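Gellside Eye Clinic – Patient Services Support
Ticket subject: Home vision check will not save results for left eye
Status: Resolved
Product: Lenar home vision check, tablet version
Priority: Normal

Reported by patient (web form)

The patient has used the Lenar home check since May, following a diagnosis of early macular changes. The right eye saves as expected. The left eye test runs to the end, then shows "Result not recorded" and returns to the start page. The test was done at the kitchen table, with the tablet on its stand. The patient reports no pain and no change in sight.

Attachments received: 2 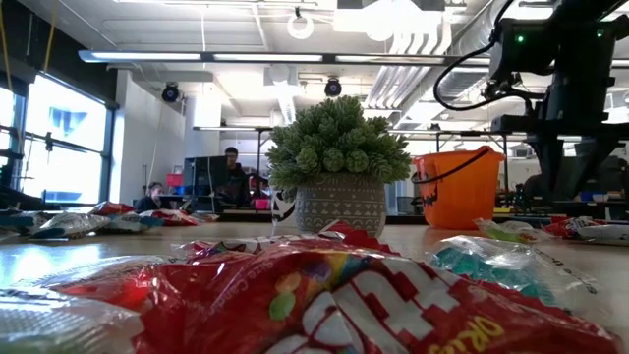
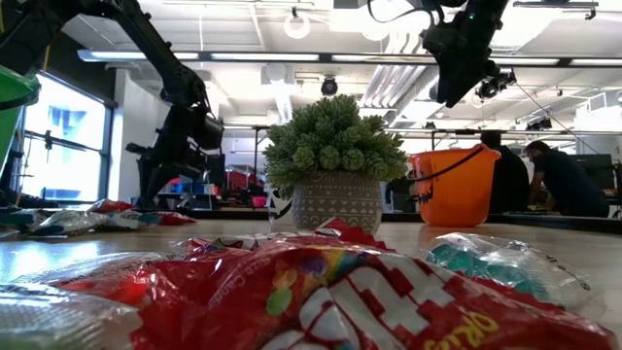 Entry 1 – Initial review

The request was assigned to the home monitoring desk. Before any technical work began, the patient was contacted by telephone and asked the standard safety questions: new floaters, flashing lights, a dark curtain or shadow, straight lines that look bent, or sudden loss of sight in either eye. The answer to each was no. Had any answer been yes, this ticket would have been closed and the patient sent to the urgent eye line.

The patient was reminded that a failed test is not a test result. It does not mean that the eye is worse, and it does not mean that the eye is stable.

Entry 2 – Account and device check

The account is active and linked to the correct clinic record. The last saved result for the left eye is 17 days old. The right eye has 4 saved results in the same period. The tablet has free storage and a working internet connection. The application was one version behind and was updated during the call.

The left eye test was repeated after the update. The same message appeared.

Entry 3 – Test conditions

The patient was taken through the setup page again. Screen brightness was at the fixed level required by the application. Night mode, which gives the screen a yellow tint, was set to come on in the evening and was turned off. Reading glasses were worn for both eyes, as prescribed.

The test was repeated with no change. Lighting and screen settings were ruled out as the cause.

Entry 4 – Referred to supplier

Log files were sent to Leblanc, who maintain the software for the clinic. Their reply is summarized as follows.

The application compares each new test with the patient's starting test. The starting test for the left eye had been stopped partway through and was stored as complete. Each later test was then rejected because there was nothing valid to compare it with. The right eye was not affected.

Leblanc checked the 4,000 accounts on the same server and found 8 with the same fault. The clinics concerned have been notified separately.

Entry 5 – Fix applied

The incomplete starting test was removed by Leblanc. The patient was asked to carry out the following steps:

1. Sign out of the application and close it fully.
2. Sign in again and select "New starting test – left eye."
3. Cover the right eye with the patch supplied. Do not use a hand, as pressure on the eye may blur it for several minutes.
4. Complete the test without stopping. If it is interrupted, select "Discard" and start again.
5. Wait for the green check mark before closing the application.

The starting test was saved at the first attempt. A regular left eye test was then completed, and it appeared in the clinic record at 3:40 p.m.

Entry 6 – Clinical follow-up

Earlier left eye results cannot be recovered. As the new starting test has no history behind it, the retina team has asked that the patient attend the Mukard Street office for a scan and a full chart test. A letter has been sent. Home testing should continue on the usual schedule until the visit.

Resolution code: Data fault, supplier side
Reopen period: The patient may reopen this ticket by replying to the closing message. Changes in vision should not be reported through this form – please call the urgent eye line at any hour.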